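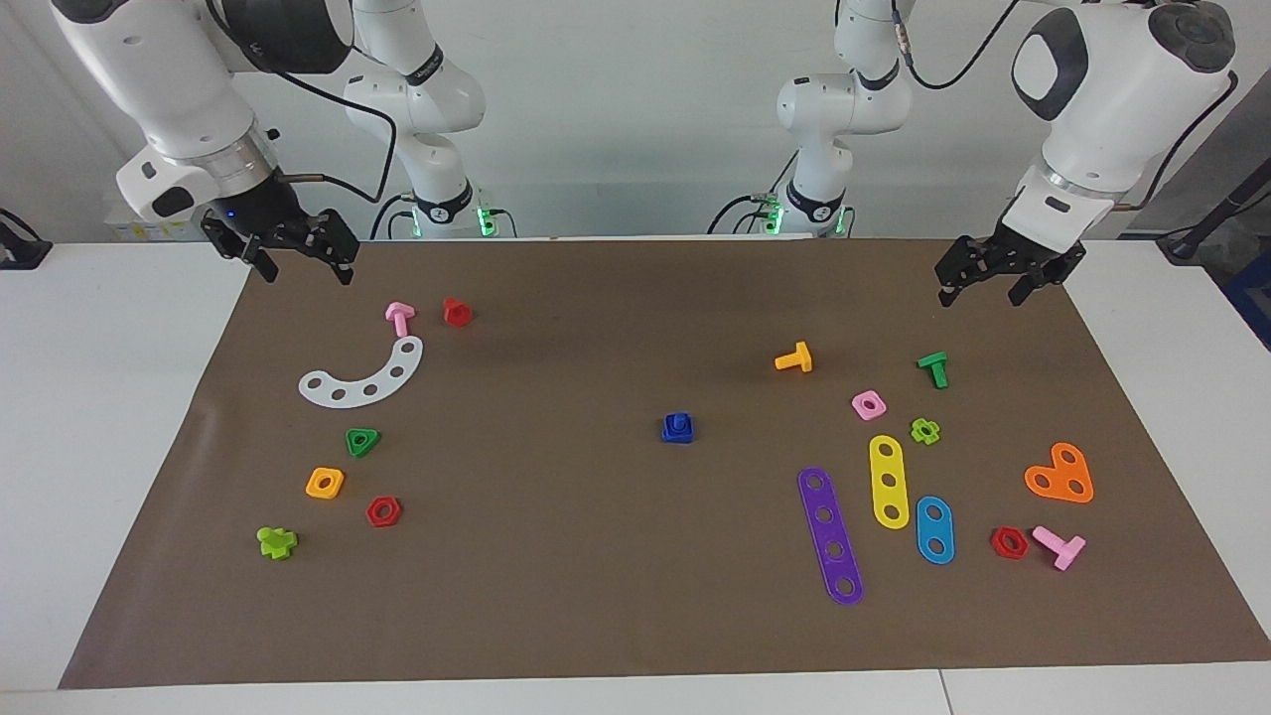 *Two-arm cell, toy-part sorting task. Grippers open, mat laid, parts spread on the mat.*

**1/** Stirance has revised its bench rules for two-arm cells. The revision takes effect in November and applies to all sites, including the Probert annex. The main points are set out in this thread. The full text is on the shared drive under Cell Practice, revision 3.

**2/** Scope. The rules cover any table where two arms can reach the same part. Single-arm cells stay under the older sheet until further notice. Mobile bases are not covered.

**3/** Work surface. Every run is to be carried out on a plain, non-glossy mat, laid flat with no curled corners. A mat that has torn or picked up tape residue is to be replaced before the next run. Patterned mats are no longer accepted.

**4/** Part layout. Parts are to be spread by hand and left as they fall. Operators should not line up bars, stand bolts on end, or turn nuts to suit the gripper. If a part lands off the mat, it is placed back on the mat in any open spot.

**5/** Mixed sets are preferred. Bolts, nuts, bars and plates should share the mat, with some colors repeated across different shapes. A set in which each color belongs to only one shape does not meet the standard, as the sorting result cannot be read with confidence.

**6/** Crowding is permitted. Stacking is not. Parts may touch, but no part may rest on top of another at the start of a run. Sites wishing to test stacked parts should file a separate plan with Clarus, who keep the task register.

**7/** Start position. Both grippers begin open, pointing down, and clear of all parts. The operator checks this by eye from the front of the table and again on the screen. Both checks are entered in the log.

**8/** Speed. During setup and teaching, neither arm may exceed 50 mm per second. The limit may be raised only after the operator has stepped back behind the floor line and called "clear."

**9/** Hands. No one reaches over the mat while either arm is enabled. This includes reaching in to recover a dropped part. Pause both arms first, then reach. Pausing one arm does not satisfy this rule.

**10/** Shared reach. Where the two work areas overlap, one arm holds priority and the other waits. Priority is set in the task file and may not be changed during a run. The default is right arm first.

**11/** Cables. Loops between the arm and its base are to be checked at the start of each shift by moving each arm slowly through its full task range. A cable that pulls tight or brushes the mat is reported and the cell is held.

**12/** Gripper fingers are inspected every 1000 cycles and wiped down at the same time. Worn pads are changed in pairs. Spare pads are kept in the Goso cabinet, second drawer. Please sign for them.

**13/** Records. A run counts only if the log shows the mat check, both start checks, the operator's initials and the task file version. Runs with gaps in the log will be set aside. They should not be deleted.

**14/** Sites have 2 weeks to send comments. Please use the form and quote the post number from this thread. Comments sent by direct message will not be recorded.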